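In Defense of the Case It Came In

I have a strong opinion about toolboxes, which is a sentence I never expected to write, but I've been living in this apartment in Wevholm long enough to have one. If a tool comes in a fitted case, keep the case. Use the case. Stop throwing the case in the recycling because it's "too bulky for the drawer." I'm looking at my own past self here, mostly.

I used to be a drawer person. Everything went in the second drawer down in the kitchen — screwdrivers, a tape measure, takeout menus, a bike light, the good scissors. I thought this made me relaxed. What it made me was somebody who bought a new hex key every time a chair wobbled. Last March I emptied that drawer onto the floor and found 24 of them (twenty-four!), most of them the same size and all of them from flat-pack furniture I no longer own.

So I went a bit overboard and spent $189 on a proper Melent set with a hard plastic case, the kind where every piece has its own molded slot. My family thought I'd lost it. You can get the same bits loose for $45 at the Totow hardware place by the bus station, and they're perfectly decent bits. I know, I've bought them. Twice.

But a slot with nothing in it bothers you. You close up after fixing the towel rail, you see the little hollow where the 10 mm socket goes, and you get down on your knees and look under the sink. I have never once gone looking for something that was missing from a drawer. How would I know?

People will tell you cases waste space, and fine, they do. Mine takes up half a shelf that could hold a slow cooker. The latches on cheap ones snap, too, and I've got a drill case held shut with a bungee cord. And there's always one tool that only goes back in at some weird angle that you forget between uses. I still swear at mine.

I'd also like manufacturers to quit filling half the case with bits no human needs. My old Takeda set had 2 adapters I never figured out. They looked lovely in there, though, and they're still in their slots, so I suppose that's my side of the argument.

Anyway, go dig yours out of the closet before the weekend and see what's missing. I'd bet on the 10 mm. 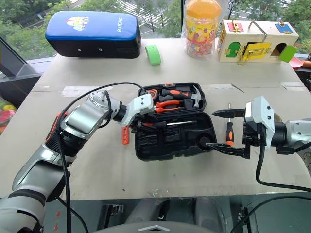
An open tool case on a tabletop.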